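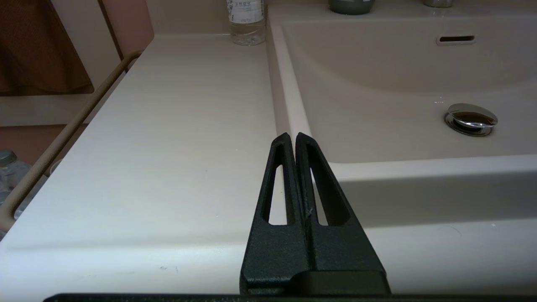 The Condia washroom cell is a mobile robot station built to wipe down and tidy bathroom vanities. It was put together in 2023 at the Plultcombe workshop by Octavio Cabral and Raelene Tipoki, and it is best known among its users for how easily it can be kept running with hand tools. The cell consists of a wheeled base, a single arm, a two-finger gripper with a small camera at the wrist, and a control box called the Pryor.

Design

The arm was bought in, but nearly everything past the wrist was drawn up at Plultcombe. The fingers are black, long and tapered, with an opening cut through each one. Cabral's first fingers were solid. They were stiff and strong, and they hid most of whatever the robot was trying to pick up! The open shape lets the wrist camera look straight through the finger at the surface behind it, a lovely bit of thinking that later turned up on the workshop's kitchen cell as well.

The narrow tips suit the small jobs found on a vanity, such as picking up a cap or drawing a folded cloth along the ridge between counter and basin. Wider tips can be fitted for bottles.

Setup

A new room is set up with the base parked square to the vanity and its wheels locked. The operator guides the arm by hand to the front lip of the counter, closes the fingers and stores that position as "home." Three more points are then taught: the far end of the counter, the divider beside the basin, and the drain stopper. The Pryor works out the rest of the counter plane from these.

Shiny surfaces take the most patience. Glossy counters throw back the ceiling light in long streaks, and a polished stopper can fool the camera into seeing an edge in the wrong place. Tipoki's method, still used today, is to fix the camera exposure by hand and teach the stopper point last, with the room lights set the way they will be during work. Towel bars and anything hanging beside the vanity are entered as keep-out zones, with extra room for cloth that can swing.

Routine care

Finger care is the heart of the maintenance schedule, and it is a pleasure to do. After each shift the fingers are wiped with a damp cloth and dried, including the inside edges of the openings, where soap film likes to settle. The camera window gets a dry lens cloth only.

The closing check comes next. With the gripper shut, the tips should meet evenly and the seam between the fingers should run straight. A seam that leans usually means a loose screw at the base of one finger. Small scratches along the inner faces are normal and need no attention unless they catch a fingernail.

The full service falls every 101 working hours. Both fingers come off, the slides are cleaned and greased, and the home position is taught again.

Repairs

Finger replacement takes 19 minutes by the workshop manual, though Tegan Tawhiri, who trains new operators, has done it in far less. The left and right fingers are stamped on the back and cannot be swapped. Once the new pair is on, the gripper is opened and closed 57 times at low speed before it is allowed near a counter.

The most common fault in the early cells was water creeping into the wrist connector. A rubber sleeve made by Dirkska cured it, and the sleeve has been standard since March of the following year. Older cells can be refitted without removing the arm.

See also

Plultcombe kitchen cell
Pryor control box
Wrist-mounted cameras

Page last edited 6/28/26 by Ataahua Rewi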